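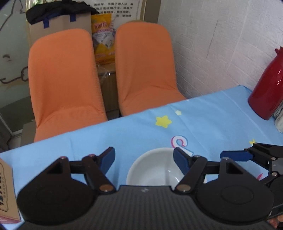
**HOME & TABLE**

# The Soup Year

I make the same soup almost every week from the first frost until the crocuses come up, and I've been doing it long enough that my kids call the whole season "the soup year." It's onions, carrots, a heel of hard cheese and whatever beans I remembered to soak. I love it. I could eat it standing up at the stove (and I do, more often than I'd admit to my mother).

What I didn't have, until last winter, was any idea that other people felt this strongly about a pot of something plain. Then I spent a few days in Skorham, which is a small town with a long main street and a river you can smell before you see it, and I came home a changed woman. Or at least a woman with a much bigger pot.

I went because of Bouchra Kamel. She runs the kitchen at Priltby, a lunch counter with five stools and a window that steams up by ten in the morning, and a friend had been after me for ages to go try her chickpea soup. So I drove up in January with bad tires and sat down next to a man reading the paper, and Bouchra put lunch in front of me before I'd taken off my hat. You don't order at Priltby. There's one soup a day and bread, and if you don't like it there's more bread.

It was so good I laughed out loud! Cumin, lemon, a slick of green oil, and something underneath I couldn't place. I asked her what it was and she said, "Time." Then she felt sorry for me and told me it was dried mint, rubbed between her palms right at the end so it doesn't go dusty.

She let me come back the next morning and watch. She starts the chickpeas the night before in cold water with a big pinch of salt, which my grandmother would have called a crime. Bouchra just shrugged. "Your grandmother had older chickpeas," she said, and I'm still thinking about that one. The onions go in low and slow for 30 minutes, with the lid half on, and she doesn't stir them much. I'm a stirrer. I had to sit on my hands.

Now, bowls. I'd never given bowls much thought, but Bouchra has opinions and I've caught them like a cold. She likes white ones, wide and on the shallow side, because the soup cools to eating temperature before you lose patience and there's room for bread to lie down. I'd always used the deep mugs my sister gave me. I tried it her way when I got home and she's right, darn it. The oil spreads out and you get a bit of it in every spoonful.

The man with the newspaper was Bendik Solberg, and he'd been coming in for lunch since before it was called Priltby. He used to bake at Nechyporuk, the old bread place by the bridge, and he still brings Bouchra a loaf when he feels like it – dark rye, sour enough to make your ears move. I asked for the recipe and he gave me a starter in a jam jar instead, wrapped in a dish towel, with instructions to keep it out of the wind on the way home. I buckled it into the passenger seat. It's on my counter right now and needs feeding more often than the dog.

Bendik doesn't think much of chickpeas, by the way. He's a split pea man, and he makes his with a ham bone and a spoonful of mustard from Pasodov, the grocery on the corner, where they sell it out of a crock. The two of them have been having this argument for years and neither has budged. I tried his version last month and I'm sorry to report I'm now on both sides.

If you want to try the chickpea one at home, soak a pound overnight, cook them soft in fresh water, and save every drop of that water. Soften your onions the slow way in more olive oil than seems decent. Cumin, garlic, chickpeas, enough of their water to make it soupy, then mash a third of it against the side of the pot. Lemon goes in off the heat and the mint goes last. I've also been throwing in 200 grams of chopped spinach, which Bouchra doesn't know about, and I'd like to keep it that way until spring.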